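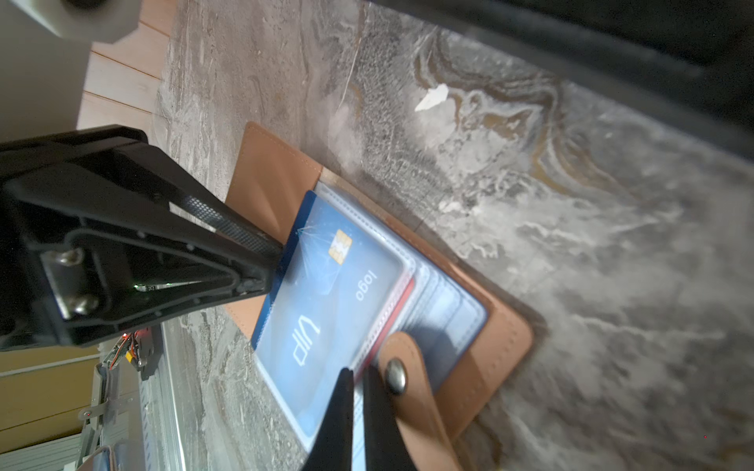 Housing and Property Research
Mar 13, 2021
By the Research Office, Temutex
Search papers and authors Go

4.2 Letting times and fee structure in Brondthorpe

The second part of the study considers whether the way an agency charges its landlords has any bearing on how long a property stands empty. Records were supplied by two agencies, Hinojosa and Samach, both of which let flats and small houses in Brondthorpe. Hinojosa charges a share of the monthly rent. Samach charges a fixed sum when the tenancy is signed, with a further sum at renewal.

A letting was included if the property had been advertised for at least 3 days and if the tenancy was signed within 90 days of the first advertisement. Lettings between members of the same family were left out, as were rooms in shared houses.

Figure 4. Median days from first advertisement to signed tenancy, by agency. Hinojosa: 17. Samach: 15.

The gap shown in Figure 4 is small and should be read with care. Samach holds more flats close to the railway station, and these tend to let quickly whichever agency has them. When the comparison was limited to two-bedroom flats in the same postal district, the order of the agencies did not change, but the gap narrowed further.

Asking rents were lowered more often at Samach, usually in the second week. This may reflect the fixed fee - the agency's income does not fall when the rent does - although staff at both offices said that the landlord makes the final decision. The records do not show who first suggested a reduction.

Tenancies signed after October were not available when the work was carried out. Renewals are treated separately in section 4.3.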